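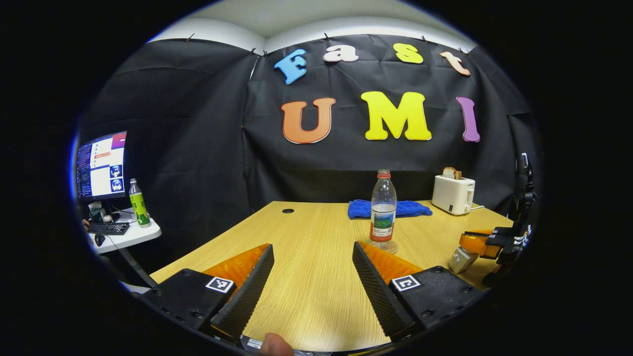
Nusrat Qureshi says her PC sounds like a hairdryer every time she opens a browser tab, and could I please explain fan curves without any graphs. Well, Nusrat, I can try! There's one graph you can't avoid, and it lives in your BIOS, but I'll go slowly.

My own machine is a mid-size Plumavlow case with two 14 cm fans in the front and a smaller one at the back, all plugged into the motherboard. Yours will be different and that's fine, the method is the same.

Before you touch any settings

Get the dust out first. Switch off, pull the plug, hold the power button in for a few seconds, then take the side panel off and slide out whatever filters you've got (mine has one at the front and one under the power supply, and I owned the case for a whole winter before I found the second one). Rinse the filters under the tap and leave them overnight. They must be bone dry before they go back in.

For the fans, use a soft paintbrush and hold the blades still with a finger while you brush. Same if you're using a can of air. Don't let them whizz round, however satisfying it looks.

Put it all back together and listen again. If it's already quiet, go and have a cup of tea, you've saved yourself an evening.

Check where the fans are plugged in

Follow each fan cable back to the board. The little connectors there are called headers, and they'll have something like CPU_FAN or CHA_FAN printed next to them. The processor cooler goes on CPU_FAN. Case fans go on the others.

Now look at the plugs. Four holes means the speed is controlled by a separate signal, and in the BIOS you want that header set to PWM. Three holes means it's done by changing the voltage, so you want DC. Get this wrong and a three-pin fan will simply run flat out for ever, which I suspect is half the noisy computers in the country.

If you've got more fans than headers, a hub will sort you out. I have a Clustent one stuck behind the motherboard tray with its own tape. Every fan on it then follows the same curve, so keep the processor cooler off it.

Setting the curve

Restart and tap Delete or F2 until the BIOS comes up. The fan page has a different name on every board, so poke about under "Hardware Monitor" or anything with the word fan in it. You'll find a line with a few dots you can drag. Temperature goes along the bottom and fan speed goes up the side.

Start with a case fan and do it like this:

Choose the header and set it to PWM or DC, as above.
Pick which temperature it follows. I use the processor to begin with.
Drag the left-hand dots down until you can't hear the fan from your chair.
Leave the right-hand dot at full speed. Always!
Join them with a gentle slope, no cliffs.
Save, restart, and use the computer as you normally would for an evening.

The cliff is what makes that horrible up-and-down noise. The processor gets briefly busy, the temperature jumps, the fan charges after it, and then it all calms down again until you click on something else. If your board has a setting called step-up time, smoothing or fan delay, turn it up. Mine is on 5 seconds and it made more difference than all my careful dot-dragging put together.

Watch that the fan doesn't stop altogether at the bottom end unless you want it to. Some fans won't start again from a very low speed, they just sit and twitch. If yours does that, nudge the lowest dot up a bit.

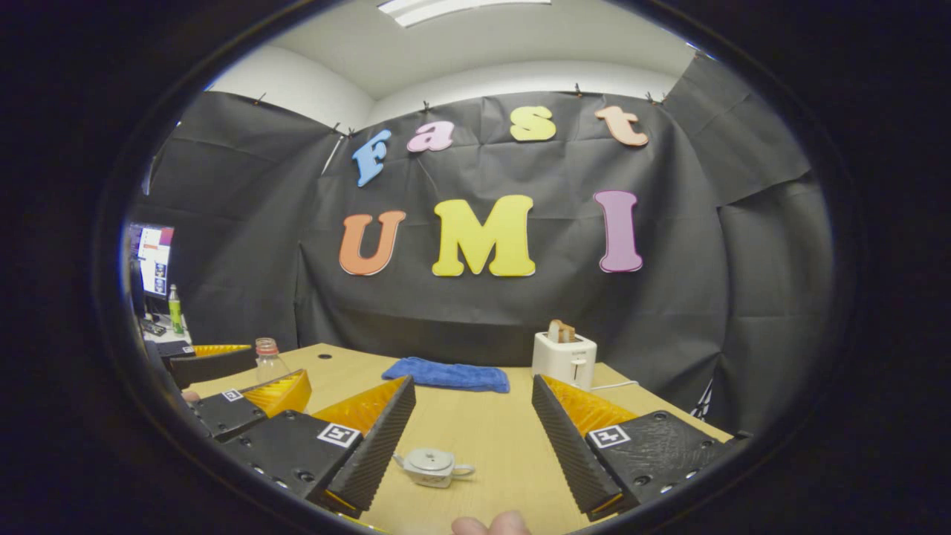
Jawad Malik: Did all this on Friday and it's silent on the desktop, lovely, but as soon as I start a game it's as loud as ever. Have I missed a step?

Probably not, Jawad, I'd bet on the graphics card. It has its own fans and the BIOS doesn't control them, so you need the card maker's software for those. The idea is the same, dots on a line. Try giving the card more fresh air before you change anything though. I set my front fans to follow the graphics card's temperature (my hub's software lets me, not every board will) and the card's own fans dropped by 9% in the same game.

Testing it

Play something demanding, or run a stress test, with a temperature monitor open on the side. Give it time to settle. Look up the maximum temperature for your particular processor and card, and if you're getting close to either, lift the middle of the curve and go again. If it's hot even with everything at full speed, the curve isn't the trouble. Check that the cooler is sitting flat and that your fans are pointing the right way: air normally comes out of the side with the plastic struts across it.

Last job, take a photo of the finished fan page with your phone. A BIOS update can wipe the lot, and mine did, in October, the day after I'd got it perfect.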